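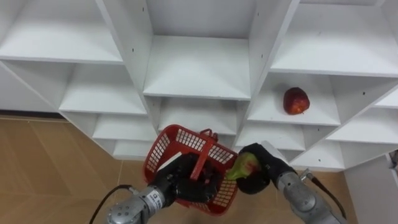

*Meuble à cases blanc de la salle d'accueil, avec une pomme rouge sur une tablette et le panier rouge à poignée.*

**Rapport d'avancement, épicerie pédagogique Clolar**
Destinataire : Fondation Vustari
26 août 2018

Madame, Monsieur,

Nous vous adressons le point sur l'utilisation de votre subvention pour l'épicerie pédagogique. Le précédent rapport s'arrêtait au choix du local. Depuis, le mobilier a été acheté et monté, et l'activité de rangement a commencé en petit groupe.

## Mobilier

Le grand meuble blanc à cases ouvertes est maintenant en place. Nous avions hésité avec des étagères fermées par des portes, proposées par la maison Ghorbani, mais le devis dépassait la ligne prévue. Le modèle ouvert de Zandard a été livré en 2 colis. Il manquait un sachet de vis, que le fournisseur a envoyé ensuite sans frais.

La rangée du bas est réservée aux produits lourds. Les fruits vont dans les cases plus hautes, où les participants les voient bien. Les trous de vis d'un montant restent apparents ; nous avons demandé des caches au fournisseur et nous attendons sa réponse.

Le sol imitation bois clair était déjà dans le local et nous l'avons gardé. Il se nettoie facilement.

## Paniers

Les paniers sont en plastique rouge, ajourés sur les côtés, avec une poignée centrale. Le premier choix était un sac en toile, mais pendant les essais les participants ne voyaient pas ce qu'ils avaient déjà pris. Avec le panier, il est plus simple de comparer le contenu et la liste de courses. Nous en avons commandé 30, y compris la réserve.

## Déroulement des séances

Chaque participant reçoit une liste courte. Il cherche les articles dans les cases, il les met dans le panier, puis il les rapporte et les remet à leur place. Cette dernière étape est la plus difficile pour le groupe. Au début, beaucoup de produits étaient remis dans la case voisine. Nous avons donc réduit le nombre d'articles par séance, et nous ajoutons les autres petit à petit.

Depuis le début de l'activité, 58 personnes ont suivi au moins une séance. Les retours sont bons dans l'ensemble. Plusieurs personnes ont demandé des listes avec des dessins, en plus des mots écrits. Ce travail est commencé mais il n'est pas terminé.

## Dépenses

Il reste 173 euros sur la ligne « petit matériel ». Nous souhaitons les utiliser pour des étiquettes de case, en grands caractères, et pour renouveler les fruits. La ligne « mobilier » est entièrement dépensée. Les factures sont jointes à cet envoi.

## Points ouverts

- Étiquettes : le format n'est pas encore décidé.
- Fixation au mur : le propriétaire du local doit donner son accord par écrit.
- Éclairage : la lumière n'arrive pas de façon égale dans toutes les cases. Nous voulons essayer une lampe sur pied avant de demander un devis.

En septembre, nous prévoyons d'ouvrir l'activité à un deuxième groupe, si la fixation est faite. Nous vous prions de nous indiquer si l'achat des étiquettes peut être pris sur le reste du petit matériel, ou s'il faut une demande séparée.

Avec nos remerciements,

L'équipe de l'épicerie pédagogique Clolar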